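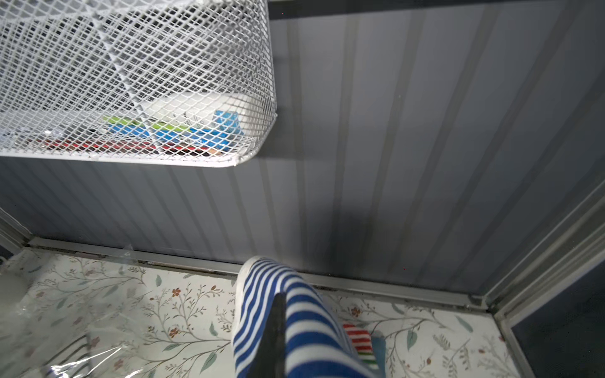
Garment boundary detection from a wrist-mounted camera is difficult when the cloth and the surface beneath it are both patterned. Most published grasping work that we read during the background stage used a plain table, where a colour threshold is enough to separate cloth from support. Our project dropped that condition. In the opening figure the blue-and-white striped cloth carries a plain off-white hem, and the surface around it is off-white too, printed with brown stems and rust-coloured flowers. A threshold on colour alone tends to assign such a hem to the background, so that the detected boundary falls at the first blue stripe. The grasp point is then placed inside the true edge, and the fingers close on more material than was intended.

1. Aim

The aim was to measure whether a boundary detector using two successive wrist frames gives a more accurate hem position than one using a single frame. The work was carried out in the Tulthorpe teaching laboratory under the supervision of Vilhjálmur Ragnarsson and forms the second part of the Grusdale cloth handling module.

2. Method

Recordings were made under teleoperation. The operator was told to approach each garment at a steady rate and to pause before closing the gripper. No instruction was given about tidying the surroundings, and other items were left where they lay. The full set contains 103 episodes. Of these, 19 were held out for testing and were not viewed by the person tuning the detector.

Video was stored at 15 frames per second. For every episode one frame was selected by hand as the decision frame, meaning the last frame in which the target edge was fully visible before a finger covered it. The edge was then traced as a polyline. Both of us traced every test frame separately, and the mean of the two lines was taken as the reference.

The baseline, which we call Rosales after the room where it was written, is a single-frame method. It computes a local texture descriptor in overlapping windows and groups the windows into regions. The second method, Skosudon, starts from the same regions but aligns the decision frame with the one before it and compares the residual displacement on either side of each candidate boundary. Cloth that stands above the support moves slightly more between frames than the support does. A boundary with no difference in displacement is rejected as printed pattern.

The fingers were masked with a fixed polygon, as they keep the same place in the view for a given opening width. The mask had to be redrawn for each width used.

3. Results

Skosudon placed the hem closer to the reference than Rosales on most of the test episodes. The gain was largest for folded or bunched cloth, where the height above the support is greatest. For garments lying flat the two methods were nearly equal, and on thin single layers Skosudon was sometimes worse — the displacement was below the alignment error, and true edges were thrown away with the false ones.

Ribbed knit gave few problems to either method. The ribs have a narrow, regular spacing that the texture descriptor separates well from a loose floral print.

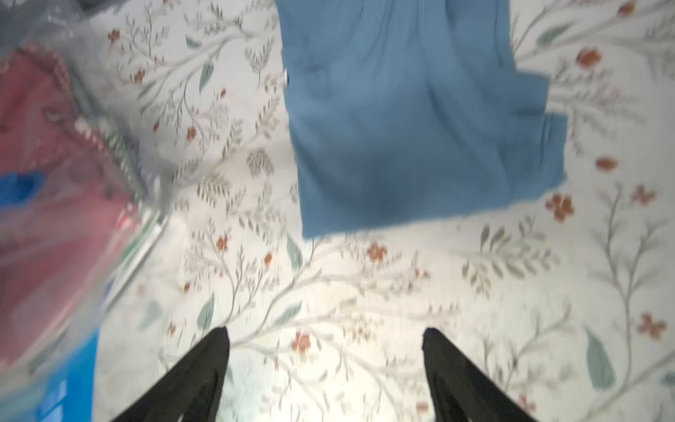 Figure 2. Gripper fingers over the floral print, with the blue ribbed garment ahead of them. Motion blur is strongest at the left, over the clear plastic bag.

Frames like the one in Figure 2 also show the main source of failure. Blur was not uniform across the image, and a single alignment could not fit both sides. On the sharper side the alignment was good and the printed flowers were rejected correctly. On the blurred side the residual was large everywhere, and the detector reported edges along the printed stems. Clear plastic made this worse, as its reflections shift with the camera and do not follow the fabric under it.

4. Limitations

All recordings come from one surface print. The reference lines were drawn by the same people who wrote the detector, which may favour it. Decision frames were chosen by hand, and an automatic rule would be needed before the method could run on the arm.

5. Further work

The alignment step should be replaced by a local one, fitted separately in blocks. We would also discard blocks whose gradient energy is below a set level and fall back on Rosales there. A trial of this change is planned for April, using the existing test episodes and one further set recorded on a checked cloth.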